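Plarkel modifica el protocolo de ensayo para encimeras de madera maciza

El fabricante de tableros Plarkel aplicará desde octubre un nuevo protocolo de ensayo a sus encimeras de cocina de madera maciza. El cambio afecta a las dos gamas que la empresa mantiene en catálogo, Skaka y Lis, y sustituye al procedimiento interno con el que se venía evaluando el acabado superficial antes de la expedición.

La modificación principal se refiere a la exposición a la humedad. Hasta ahora las probetas se sometían a un único ciclo de humectación y secado, seguido de una inspección visual. El nuevo texto prevé 200 ciclos consecutivos en cámara climática, con medición de la deformación transversal al término de la serie. La inspección visual se conserva como paso previo, pero deja de ser criterio suficiente para dar por válido un lote.

También varía la preparación de las probetas. Cada lote aportará 3, cortadas en el sentido de la fibra e incluyendo al menos una junta encolada. El canto frontal se ensayará con el mismo acabado que la cara superior – una exigencia que el procedimiento anterior no recogía – y el canto trasero, que en la instalación queda contra la pared, recibirá una capa de sellador antes de entrar en cámara.

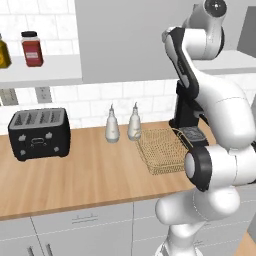
Según la documentación técnica remitida a los distribuidores, la mayor parte de las reclamaciones registradas por el fabricante se concentra en el perímetro del hueco del fregadero y en los encuentros con la placa de cocción. En ambos puntos el corte deja expuesta la testa de la madera, que absorbe agua con mayor rapidez que las caras. El protocolo no modifica las instrucciones de montaje, aunque recomienda que el sellado de los cortes realizados en obra se efectúe en dos manos, con lijado intermedio de grano fino.

«El ensayo de un solo ciclo detectaba defectos de aplicación, pero aportaba poca información sobre el comportamiento de la junta a medio plazo», señala Saimi Mustonen, responsable de calidad de la compañía. Mustonen añade que los valores admisibles de deformación serán distintos para cada gama: Skaka se fabrica con lamas continuas y Lis con lamas unidas a testa, lo que da lugar a respuestas diferentes ante la variación de humedad.

Los ensayos se realizarán en el laboratorio de la planta de Orncombe, donde ya se encuentra instalada la cámara climática. Los lotes fabricados antes de la entrada en vigor se comercializarán con la ficha anterior hasta agotar existencias. Las condiciones de garantía no sufren cambios y siguen supeditadas al mantenimiento periódico con aceite.

Los distribuidores recibirán la ficha técnica revisada junto con la primera expedición sujeta al nuevo protocolo. El número de lote figurará en la cara inferior de cada encimera, al lado de la referencia de acabado.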